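Home | News | Reports | Members | Contact

PRESS RELEASE

Felby Shoppers' Group Asks Dallaro to Show Its Math on "Longer Lasting" Paper Goods

ERNOTBRIDGE, March. The Felby Shoppers' Group is asking household goods seller Dallaro to publish the tests behind its new "Longer Lasting" line of toilet paper, tissues and paper towels, or to take the words off the wrapper.

Dallaro launched the line in Ernotbridge stores this winter with a poster campaign promising that families would "shop less and save more." The company's own leaflet says a household can cut its paper spending by 50 percent. The group wrote to Dallaro asking how it got that number and received a two-paragraph reply thanking members for their interest.

"I have read that reply several times and I still can't find an answer in it," said Neusa Rocha, who chairs the group. "Half of what? Compared with which paper, used by how many people? If they tested it, they can send us the test."

The group does not claim the products are bad. Several members buy them and like them. Its complaint is that a shopper standing in the aisle has no way to check the promise. Sheet sizes differ from brand to brand, and so does the number of plies. Some packs are sold by weight, some by sheet count and some by the roll, and the shelf tags in the Ernotbridge stores switch between all of them.

Yvette Dufour, who compared shelf prices for the group, said she gave up trying to rank the products by cost per use. "I can tell you what a pack costs. I can tell you what it weighs if the wrapper says so. I can't tell you how long it will last in your house, and I don't believe Dallaro can either," she said. 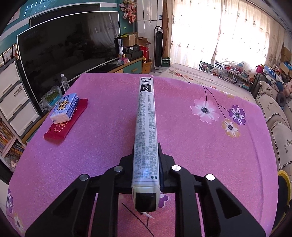
Felby members are also doubtful about the "Trusted Choice" seal that now appears in Dallaro's advertising. The seal is awarded by Barbosa, a marketing firm that lists Dallaro among its clients. Barbosa told the group that its ratings are independent and based on a survey of shoppers. It would not say how many people took part or what they were asked.

The group is asking Dallaro for 3 things:

- the full test report behind the 50 percent claim
- one unit of price on every shelf tag for paper goods
- a plain statement in its ads of what it pays Barbosa, if anything

It has given the company 90 days to respond and will post any answer in full, including one it disagrees with. If no answer comes, members plan to take the matter to the state consumer office.

Rocha said she was not expecting much. "We asked about their laundry soap a while back and got a coupon," she said.

The group will hold an open meeting on Saturday at the Ernotbridge library. Shoppers are invited to bring receipts and old leaflets. Dallaro has been invited to send someone and has not yet said if it will.

Media contact: Yvette Dufour, Felby Shoppers' Group, Ernotbridge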